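Section 5. Colored clothes and the Auto Dose setting

The Wedstead washer sets its own detergent amount. The brochure calls this foolproof. Treat it as a starting guess and check it against your own laundry for the first few weeks, especially with strong colors.
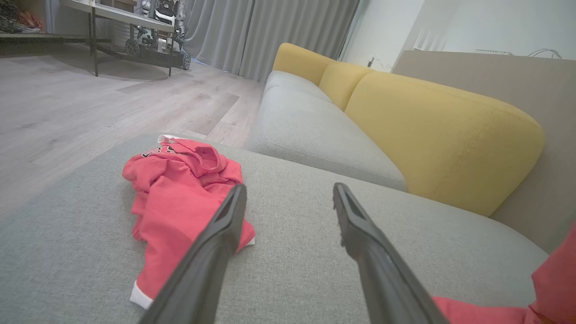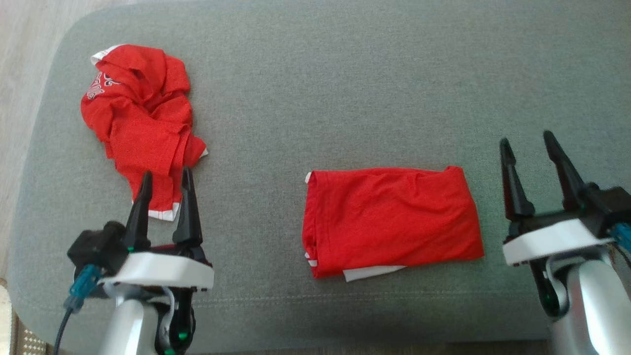 Red clothes on gray upholstery, one crumpled, one folded.

5.1 Before the first colored load

1. Open the drawer and fill the left tank to the lower line. The upper line is for softener users, whatever the sticker implies.
2. Turn the dial to Colors. Mixed is a different program and runs warmer.
3. Press and hold Dose until the display shows 137. This is the factory code for liquid detergent. Powder does not work in the tank, and the claim on the box that "any detergent" will do should be ignored.
4. Wash new reds alone, on cold, inside out.
5. Close the door and press Start. The machine weighs the load and shows a time. Expect the time to change.

Note: A label that says "colorfast" is a promise from whoever sewed it in. Dab a hidden seam with a wet white cloth before you believe it.

5.2 Color catcher sheets

Morsy sheets fit the drum clip. Kenza Alaoui, who tested this program for us, ran loads with and without them and saw no difference she would pay for. Use them if you like. They do not make it safe to add white towels.

5.3 Printed shirts

1. Turn the shirt so the print is inside.
2. Set spin to Low.
3. Take it out when the cycle ends. The Fresh Hold feature tumbles the load every few minutes, and we would not leave a print in there overnight on the strength of it.
4. Hang to dry. Do not iron over the print.

CAUTION: Do not put bleach in either tank. The rinse program will not clear it all before the next load.

CAUTION: If the display shows 694, the dose pump is blocked. Unplug the washer before you remove the drawer.

5.4 Resetting the counter

The Clean Tank light comes on after 1,000 doses. It counts doses and knows nothing about dirt, so look in the tank each May anyway. To clear the light, hold Dose and Start together until you hear two beeps.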